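Boletín de Puso · Febrero

Migración de la base de datos de contactos

Ya está terminado el traslado de la base de datos de contactos al servicio gestionado de Druner. El servidor antiguo queda en modo de solo lectura hasta final de mes y después se apagará. Se han movido 1.281 tablas y vistas, y los usuarios conservan los mismos permisos.

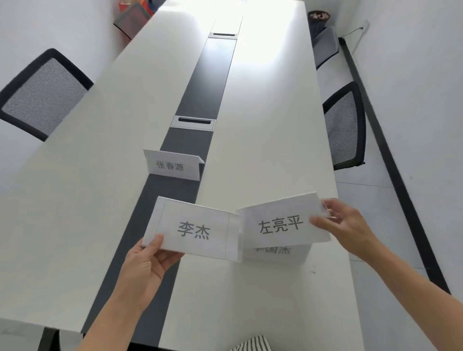
La incidencia más repetida ha sido la codificación de caracteres. La base antigua mezclaba latin1 y UTF-8, y algunos campos de nombre llegaban con signos de interrogación. Un nombre como 李杰 o 左亮平, igual que en las tarjetas de mesa, tiene que guardarse y recuperarse sin cambios. Todas las columnas de texto usan ahora utf8mb4. Si mantenéis una conexión propia, revisad que el parámetro charset coincida.

El límite de conexiones simultáneas por aplicación pasa a 20. Quien necesite más debe pedirlo en el formulario de soporte, indicando el nombre de la aplicación y el horario de uso.

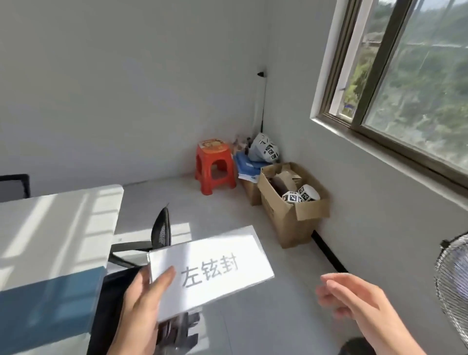 Tarjeta con el nombre 左铉封.

El conector de Cumano sigue funcionando, pero hay que actualizarlo a la última versión antes de cambiar la cadena de conexión. La versión anterior corta las consultas a los 300 segundos y no devuelve ningún error, solo un resultado vacío.

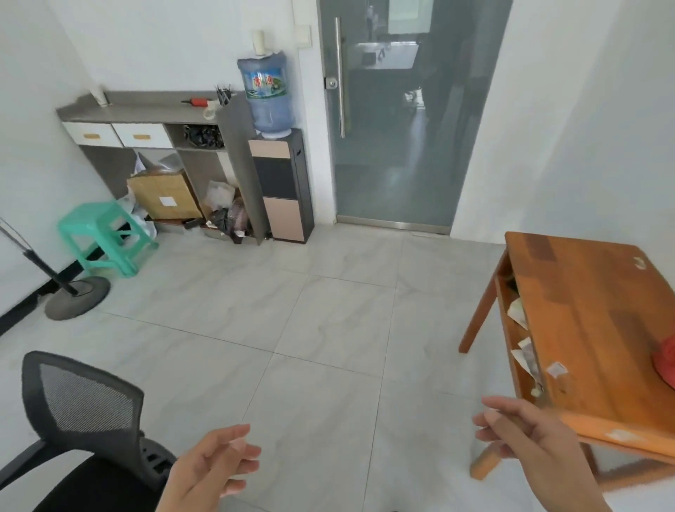 Redacción de Puso
Equipo de bases de datos

Las copias de seguridad se hacen cada noche a las 2:00 y se guardan en el almacén de Laaksonen. Para restaurar una tabla suelta basta con abrir una petición; para una base completa hace falta el visto bueno del responsable de la aplicación. El espacio reservado es de 400 GB y el panel avisa cuando queda poco.

Los informes programados que apuntaban al servidor antiguo no se han modificado. Cada equipo debe cambiar la dirección en los suyos.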